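The Snack Box, Revisited
Posted Monday, May 11, 2020

I have been meaning to write about snack boxes ever since March, when we all started eating lunch at home and I discovered that I am a person who will stand in front of an open cupboard and eat whatever falls out. My friend Silvana Holanda (some of you know her from the bread posts) has kept one for years. Everything individually wrapped goes into a single box, the box lives on a low shelf, and when it's empty it's empty until the next shopping day. I used to think this was terribly strict of her. Now I think she was just ahead of the rest of us!

So last week I finally gave in and started my own. I had an orange box that had been sitting in the hall closet holding old Vogler catalogs and a bag of clothespins, and it seemed a shame to keep such a cheerful color in the dark. I gave it a good wipe, spread a blue cloth over the table so I wouldn't be chasing crumbs all evening, and tipped out every packet I could find, from the cupboard and my work bag and even the glove compartment, where I found things I would rather not discuss.
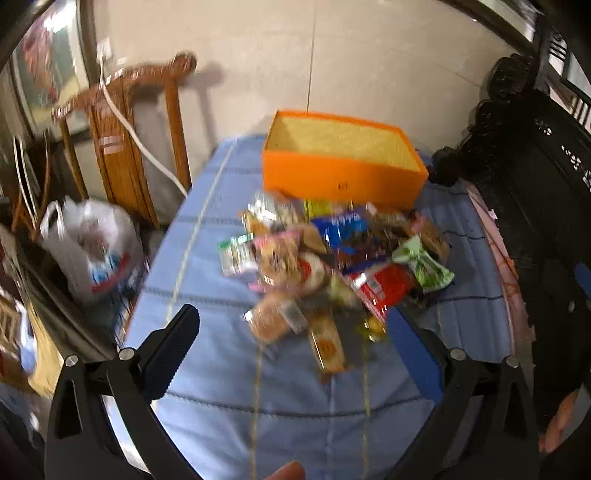 The whole stash in front of the orange box, little bready thing and all.

I love a pile like that, I really do. It reminds me of emptying my pockets after a birthday party when I was small, with my grandmother Janaína Macedo standing over me saying I could have two now and the rest would go in the tin. She never did tell us where the tin was kept.

My first plan was to sort by color, and I'm a little embarrassed to say how long I spent on it. It looked lovely and made no sense at all, so I started over and sorted by how soon things need eating. Anything bready goes on top, where I'll see it first. Crackers and crunchy things stand up along the sides, and the sweets go right at the bottom, so that I have to dig for them and feel slightly foolish doing it. Small sachets are the real nuisance, they slide down into every gap and you find them again at Christmas. I'm trying an old mug in one corner for those.

I did write the date on a few things with a marker, but the shiny wrappers won't take the ink and it came off all over my thumb. If anyone has a pen that works on that kind of wrapper, please tell me in the comments!

Silvana wants a picture of the shelf once I've cleared it, and that means finding another home for the Randix blender and 17 jam jars. Probably this weekend, if the weather is bad.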